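Ayodele Bashir
Thread on the Lostville cider situation, for those who asked and for those who will be told anyway. 1/9

2/9
Olatunji Cider has been pouring out of the old feed store since May. It has 12 taps, and 9 of them are dry. The owner calls this "a balanced list."

3/9
The flagship is called Delix. It tastes like a green apple that went to law school. I've had it on three visits and would have it on a fourth.

4/9
There's a perry too, when the pears behave. Last season the pears did not behave. I was given a small glass of the result and watched closely while I drank it.

5/9
Over at Celtska they make one cider, sweet, in a can with a harp on it. It outsells everything else in the county. I've stopped having opinions about this in public, starting tomorrow.

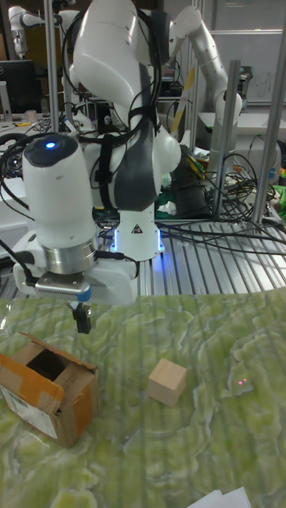
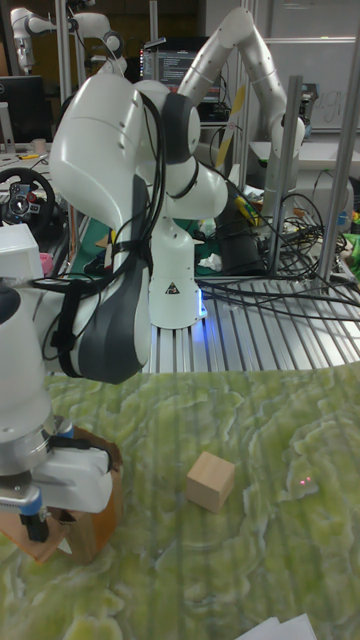
6/9
Back to Olatunji. They pressed over 2,000 gallons last fall and fermented the lot on wild yeast, so every batch is a bit of a blind date. Batch 3 smelled like a barn. People drove in from two counties away for batch 3.

7/9
Food: there's a cheese plate. It's cheddar. If you ask for the other cheese plate, it's also cheddar, but older, and you pay for the years.

8/9
Practical stuff. Doors open at 4 pm. Park behind the church, not in front of the church. Dogs are fine inside, and so are kids until 7, when the cribbage people arrive and the language gets worse.

9/9
Someone's going to reply that cider is just beer for people who don't like beer. I like beer fine. I'll be at the end of the bar with a Delix, and you can come tell me in person if you bring cheddar.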